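호른우드(Jornwood) 수납·정리 작업자 모집

호른우드는 이사 후 정리와 붙박이 수납장 정비를 맡는 업체입니다. 입주 전 빈집과 거주 중인 집을 모두 다니며, 수납장과 서랍 안쪽을 비우고 닦은 뒤 고객이 쓰기 편하게 다시 채우는 일을 합니다. 폴니스(Fallness) 단지 작업이 5월부터 늘어나 함께 일할 분을 찾습니다.

모집 인원
현장 정리 작업자 8명
현장 조장 2명 (정리 또는 청소 현장 경력자)

하는 일
- 수납장, 서랍, 선반 안의 물건을 꺼내 종류별로 나누기
- 내부 판재와 이음선, 모서리에 낀 먼지와 얼룩 제거
- 선반 높이 조정, 칸막이 설치, 라벨 부착
- 고객과 합의한 배치표에 따라 물건 다시 넣기
- 작업 전후 사진 촬영 및 작업 기록표 작성

조장은 위 업무에 더해 고객 상담, 자재 수량 확인, 마감 점검을 맡습니다. 마감 점검은 문과 서랍을 모두 열어 놓고 진행하며, 구석에 이물질이 남아 있으면 그 칸은 다시 작업합니다.

근무 조건
근무 시간은 오전 9시부터 오후 5시까지이고 점심시간 1시간이 포함됩니다. 현장 사정에 따라 한 시간 안에서 앞뒤로 조정될 수 있습니다. 첫 2주는 교육 기간이며 급여는 동일하게 지급합니다. 교육은 호스투렌(Hosturen) 자재 창고에 있는 연습용 수납장에서 시작하고, 둘째 주부터 조장과 함께 현장에 나갑니다.

급여는 일급제이며 금액은 면접 때 안내합니다. 교통비는 따로 드리고 작업복, 장갑, 무릎 보호대는 회사에서 지급합니다. 세제와 걸레도 회사 것을 씁니다. 개인 세제는 판재 표면이 상할 수 있어 현장에 가져올 수 없습니다.

지원 자격
- 성별, 학력 무관
- 20kg 상자를 두 사람이 함께 옮기는 데 무리가 없는 분
- 쪼그려 앉거나 몸을 숙이는 작업이 가능한 분
- 고객의 물건을 조심해서 다루고, 집 안에서 본 것을 밖에서 말하지 않는 분

운전면허가 있으면 우대합니다. 정리수납 관련 자격증은 필수가 아니며, 있을 경우 지원서에 적어 주십시오. 세제나 먼지에 알레르기가 있는 분도 지원할 수 있으나 미리 알려 주셔야 현장 배치에 반영할 수 있습니다.

지원 방법
호른우드 누리집의 채용 게시판에서 지원서를 내려받아 작성한 뒤 같은 게시판에 올려 주십시오. 자기소개는 짧아도 됩니다. 조장 지원자는 지금까지 맡았던 현장의 규모와 기간을 함께 적어 주십시오. 서류를 통과한 분께는 문자로 면접 시간을 알려 드립니다. 면접은 호스투렌 창고 2층에서 진행하며, 간단한 실기가 있습니다. 서랍 한 칸을 비우고 닦은 뒤 다시 채우는 과제이고 제한 시간은 20분입니다. 준비물은 없으며 편한 옷차림으로 오시면 됩니다. 모집 인원이 차면 접수를 마감합니다.
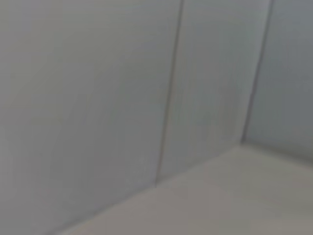 제출한 서류는 돌려드리지 않으며, 채용이 끝나면 폐기합니다.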